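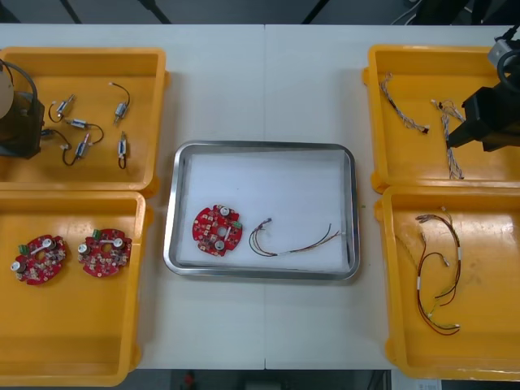 Issue 100

Everything in Its Tray

I came home from Padedton with a cafeteria tray under my arm, and my husband wanted to know if I'd been fired from a lunchroom. I had not. I'd spent two days among people who build small electrical kits for a living, and I'd picked up a habit, the way you pick up an accent (or a cold).

The habit is trays. Let me back up.

I've been putting small electronics together at my dining table since I was old enough to be trusted with a screwdriver, and for all that time my system has been one big heap. Motors, boards, screws, bits of wire, a button off somebody's coat. I'd paw through it, find the thing, lose the other thing, and have a cookie. When Irimine, the little kit company whose desk fans I've been building and breaking for years, wrote back to say sure, come see how we lay out our parts, I packed a notebook and drove up in the rain with the heater stuck on high.

The bench is what I'd come for, and I loved it on sight. White top, yellow trays toward the corners, one stainless steel tray between them. You put small motors in one yellow tray and round red circuit boards in another, and a motor never, ever goes to visit the boards. I stood there feeling the way some people feel in a really good stationery store.

I'd expected little boxes with dividers, the kind I buy every November when the craft places mark them down and then never fill. Wrong! Everybody I talked to was cool on dividers. A motor with its lead attached doesn't want to sit in a slot. The wire springs up and catches on the next wall, and you end up poking at it with a fingernail. A shallow tray with a rim lets the thing lie however it lands, curly wire and all, and your fingers can come at it from any side. The rim is there for the one that rolls.

Yellow, I learned, is a matter of fierce local opinion. The first trays they ever used were gray, bought cheap from a bakery supplier called Grirance, and on a gray tray a black wire just melts away into the shadow in the corner. Then came white ones, and those disappeared into the white bench, so people kept setting their coffee down on the rims. Yellow shows you black, red and silver all at once. I've since tried a yellow dinner plate at home and I'm here to tell you it works beautifully, though it does make every motor look a bit like breakfast.

Then there's the mess in wires, which I'd thought was a personal failing of mine. Wires tangle. They tangle in good light on a clean bench in the hands of people who've handled 1000 of them. What you can do is put fewer of them in the tray. The rule at the bench is one thin layer, never a pile, and when the tray runs low you go get more. It sounds slower and I argued about it for most of a lunch (egg salad, very good, too much dill). Then I sat down and tried it both ways, and the pile lost. I spent so long unhooking one lead from another that my tea went cold.

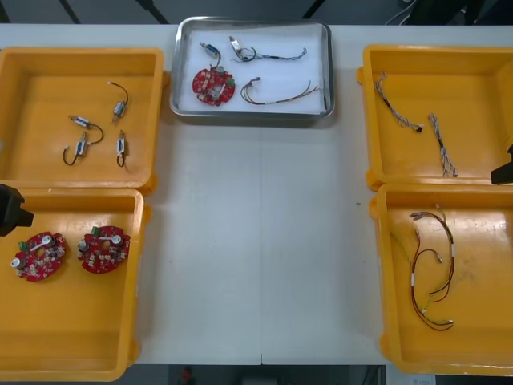

What goes in the middle tray?
One of everything that belongs in a finished set, laid out so you can compare your own set against it before you pack it.

That middle tray is the part I'd never have thought of, and it's the part I keep boring my friends with. They call it the plate, as in "check the plate." A motor or solenoid, a red board, two wire harnesses, on a white liner. You don't touch it. You don't borrow from it when you're one harness short, even if it's five minutes to quitting time and you're going to put it right back in the morning. There's a story about somebody who did borrow from it, and 747 sets went out with no harness, and the replacements had to be mailed in padded envelopes for what sounded like the rest of the year.

Before the plate there was a laminated sheet with a drawing. People stopped seeing the drawing after a week, the way you stop seeing your own hallway. The real part is harder to ignore. You hold yours near it and if the connector's different, or you've got the thin wires with no end on them when you wanted the other kind, it jumps right out at you.

I asked whether they ever change the layout, and got a long answer. Motors used to live on the right. Harnesses went front and center for a while, in a deep tub, and that was awful, because everything at the bottom of a deep tub is a nest. The big empty stretch of bench you see now was hard won. It's for your hands! You need a place to set a thing down flat and look at it, and every bench I've ever owned has used that exact spot for storage.

On my second afternoon I drove over to Pattinasarany, the surplus store out past the grain elevator, where the trays come from these days. It's a barn, more or less. Bread trays, dental trays, trays from a shut-down airline kitchen with somebody's meal numbers still inked on the side. The woman at the register told me they'd had 2000 yellow ones in the spring and sold nearly all of them to people who raise seedlings. I bought three, plus a steel one with a dent, plus the cafeteria tray, which was a dollar and had a nice speckle to it.

So now my dining table looks like this. Motors far left, boards near left, wires on the right in a single layer (mostly). The dented steel one sits up top in the middle, on a folded paper towel, with one finished set in it that no one in my family is allowed to breathe on. The speckled tray holds cookies.

I built a fan last weekend without getting down on the carpet once. The next one went less smoothly, as the cat has found that the harness tray is just her size and gets the afternoon sun, and I've had to add a lid, which the people in Padedton would hate. They don't believe in lids. They say if you can't see it you'll buy another one, and considering I've just found my third bag of tiny green connectors behind the flour, I'm not in a position to argue.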